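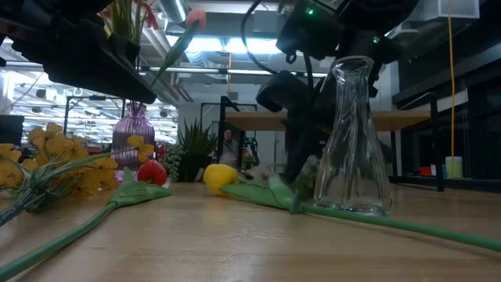
Photo: Savita Upadhyay

Staging, and what I think we paid for

We sold the house. I'll put that up front so that anyone reading for suspense can go and do something else. It sold in December, to a couple who wanted to be near the school, and we are now in the smaller place with the boxes still stacked in the hall. Several people have asked me whether home staging is worth it. I've given a different answer each time depending on how tired I was, so I want to get it down once and then just send people the link.

My short answer is that I don't know, and I don't think the people selling it know either.

The way it starts is that your agent brings it up. Ours was Brian Nyaga, who I liked and would use again, and he brought it up on the first visit, standing in our kitchen at eight in the morning with his coat still on. He said staged homes sell faster and for more. I asked how much more. He said up to 10 percent. Now, "up to" is a phrase I have a problem with. Up to 10 percent includes zero. It includes half a percent. A sale at the gym is up to something, and the thing I want is never the thing marked down.

I asked where the number came from and he said it was pretty well known in the business. To be fair to him, he laughed when he said it.

So I went looking. I spent a couple of evenings reading everything I could find about whether staging raises the price of a house, and what I mostly found was surveys. Agents are asked whether they think staging helps, and a lot of them say yes. Stagers are asked whether they think staging helps, and I'll let you guess. Then the surveys get quoted by websites that sell furniture rental, and the "think" drops out somewhere along the way, and by the time it gets to my kitchen it's well known in the business.

What I wanted was simple enough. Take a bunch of similar houses, flip a coin for each one, stage the heads and leave the tails alone, and see what they go for. I'm sure it's hard to do. Who would let you flip a coin on their house? But if you can't do it, then you should say you don't know.

The comparison people make instead is staged houses against unstaged houses, and I don't see how that tells you much. Who stages? People with some money to spend and some time before they have to move. People who have also painted, and fixed the gutter, and hired an agent who picks up the phone. Who doesn't stage? Plenty of them are people selling in a hurry after a divorce or a death, with a water stain on the ceiling. If the first group gets more money I'm not going to hand the credit to the throw pillows.

My wife's view was that I was being a pain, and that it was one decision among a hundred and could we please make it. We hired Birnora. They were the cheaper of the two firms Brian gave us. The basic package was $687, which covered a consultation, a written plan, and what they call a styling day. We kept our own furniture. The full package, where they truck everything out and bring in theirs, cost so much more that I put the brochure in a drawer and didn't mention it again.

The written plan came as a PDF, 17 pages. A good deal of it was clearly the same for everyone. I know this because page four told us to clear the snow toys out of the mud room, and we don't have a mud room. But I read the whole thing with a pencil, and I'd sort the advice into a few piles.

The first pile is cleaning. Wash the windows, inside and out. Clean the oven. Get the soap scum off the shower door. Wipe the light switches (this one stung a little, I had never once looked at our light switches). All of it is good advice, and all of it is what my mother would have told me over the phone for free. I'm convinced a clean house shows better than a dirty one. I just don't think that's staging. I think that's cleaning, and I suspect a fair share of whatever staging does for the price is done by the people scrubbing the grout the weekend before.

The second pile is removing things. Half the books, most of what's on the kitchen counter, the coats by the door, every family photo. The photo rule is the one everybody has heard. The theory is that buyers need to picture themselves living there, and they can't do it with my kids looking down at them from the stairs. Is that true? I've been through a lot of strangers' houses this year as a buyer, and family photos never stopped me from picturing anything. What stopped me was low ceilings. In one place there was a wedding portrait the size of a door and my only thought was that the wall must be solid to hold it. But fine, we took ours down. It took ten minutes, and then there were nail holes, and filling and touching up the nail holes took most of an afternoon and a trip to match the paint.

The third pile is adding things, and this is where I get stubborn. A bowl of lemons. White towels that you are not allowed to use. A tray on the bed with a cup on it, as though somebody had been called away in the middle of a very calm breakfast. Flowers on the table, and the plan was firm that fake ones were fine and in fact preferred, since real ones drop petals and have to be thrown out between showings. Everyone knows they're fake. The buyers know, the agent knows. I know people who will tell you they can't stand artificial flowers and will then walk through a staged house and say how fresh it feels. Maybe that means it works. Or maybe people say "how fresh" when they walk into a clean room with the blinds up, and would have said so with nothing on the table at all.

I put this to the stager on the styling day, as politely as I could manage. She had been at it since breakfast and was moving our couch six inches to the left. She said, "People buy a feeling." I said I'd thought they were buying a house with a new furnace. She said they'd find out about the furnace from the inspector. I didn't have a comeback for that and I still don't, so she can have the point.

There was some back and forth about a rug. The plan called for a rug in the living room to "anchor the seating," and the one it suggested was by Sveinbjörnsson, which I looked up and then closed the tab on. We used the one from the bedroom. It was too small. Then the bedroom needed a rug.

After that came Bila, the app the agent's office uses for booking showings and collecting feedback. Each agent who comes through is supposed to send a comment afterward. I read every one of these, usually in the car, parked outside the library with the dog while strangers looked in our closets. I had hoped they might settle the question for me. They did not. The comments were about the price, the yard, the stairs to the basement, the price, the street noise, the lack of a second bathroom upstairs, and the price. One said "shows nicely." I assume that was our $687.

Savita, who sold her place in Nurarham last spring, didn't stage at all. She had a toddler and a broken dishwasher and she told her agent that people could take it or leave it. Two offers in the first week. I bring her up because when I tell this to people who believe in staging, they say she got lucky with the market, or that she could have had even more. When a staged house sells fast, though, I notice that it's never the market and it's never luck. I'm not saying her sale proves anything. It's one house. So is mine, and so is the one in whatever story your agent tells you.

What bothers me most, I think, is that there was no way for it to fail. If the house had gone for over asking, that would have been the staging. It went for slightly under, and Brian said that without the staging it might have sat all winter. Maybe so! He's sold a lot more houses than I have. But I'd like somebody to tell me, before I pay, what result would make them say it hadn't worked.

I should admit to one thing on the other side. The house did look good. On the last evening of showings I came home before everyone else and stood in the living room with the lamps on, and it was so tidy and so unlike us that I thought, well, I'd live here. Then I thought we could have had it like this for years and never bothered. I don't know what that's worth to a buyer. It made me a bit sad, if anything.

So if you're asking me, and a few of you have: clean like a maniac. Pay someone to do the windows. Get rid of the stuff you were going to have to pack anyway. Fix the thing you've been stepping around. If you then have money left over and your agent really wants a stager, get the smallest package and ask them the question about what failure would look like, and let me know what they say, I'm collecting answers. Skip the lemons. Ours went soft in the second week and I had to buy more.

Next post will be about the movers, once the claim is settled.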